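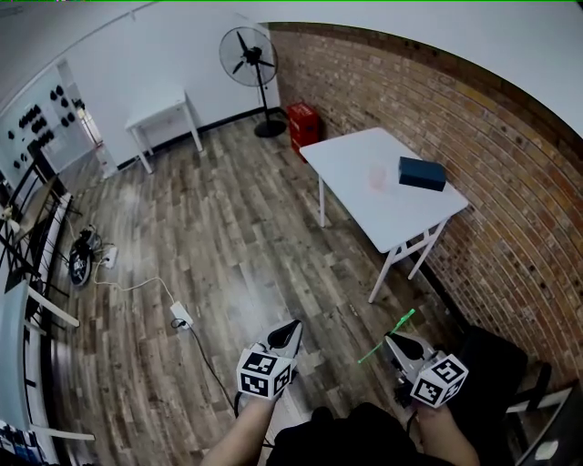

Budget the Small Items First

Rosário Bragança, 5 May 2022

Most automation budgets start with the arm. The arm has a list price, a lead time and a salesman, so it fills the first line of the sheet and everything else is squeezed in below. I think the order is wrong.

At Grutari we planned for two handheld grippers in March. The hardware quote from Dramis came to $2252. Cables, power strips, printed markers and spare jaws were entered together as "misc." at $120. That line was overspent before the first full day of recording, and each overrun needed its own purchase request.

Three costs are regularly left out. The first is operator time. A handheld gripper needs a person holding it, and the hours are payroll even when the finance sheet calls them setup. The second is the room: a table, clear floor and enough outlets. The third is replacement. Jaws and cables are consumables and should be priced per month of use.

My rule is to hold back roughly 1000 dollars per station, unassigned, until the work has run for a full month. Gallardo, our other supplier, sells a service plan that covers part of this. I would not buy it before knowing what wears out.

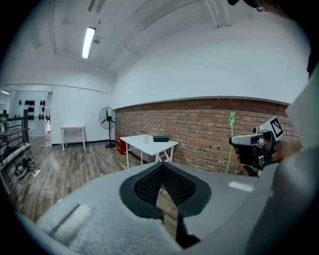 Should a small shop buy the arm and the grippers in the same order?

Buy the grippers first. The arm can wait until the task is settled, and the task often changes the payload and reach you need. Evness ordered both together and had to exchange the arm for a larger model, with a restocking fee.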